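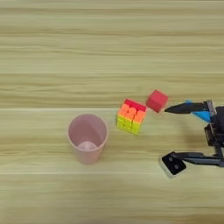
Pink cup on a wooden tabletop

Tuesday, October 6, 2020
By Nesma Sqalli

Part 2: Getting your avatar through the Huditz gate

If you've done Part 1 you have an account and a body, and you're probably standing in the Ciltton welcome plaza with forty strangers walking into your knees. Huditz is a separate region with its own login, and I got stuck there for an entire evening, so I wrote down what finally worked for me!

1. Open the map (M on most keyboards) and type Huditz in the search box. Pick the result with the green dot. The gray one is the old region and it just drops you in the sea.

2. Click Travel and wait. My screen goes black for a bit every time. Don't click again, or you'll end up in the queue twice.

3. At the gate, walk up to the blue post and choose Register. You'll get a little form asking for a region name. It can't be the same as your Ciltton name (I don't know why, I've asked).

4. Type 1046 in the channel box. That's the English-speaking channel. Leave it blank and you'll land in the German one, where Edeltraud Wieser was very kind to me and walked me back out.

5. Set your draw distance to 10 before you step through. You can turn it up again once the buildings have loaded.

Note: if your hair is missing on the other side, open Outfit, take everything off and put it back on. Do this in the changing booth behind the gate, please.

Caution: anything you're carrying in your hands gets left behind at the gate. Put it in your inventory first. I lost a lantern Konrad Kofler built for me, and support couldn't get it back.

6. Once you're in, set Home right away under World > Set Home. If you crash before doing this, you start over at step 1.

Mac people, step 5 is in a different menu for you: View, then Advanced. Nesrin Şimşekoğlu found that one, thank you Nesrin!

Part 3 covers renting a plot in Pearce and getting the door to lock.

Filed under: Virtual Worlds, How-To

Contact | © 2020 Nesma Sqalli | Back to top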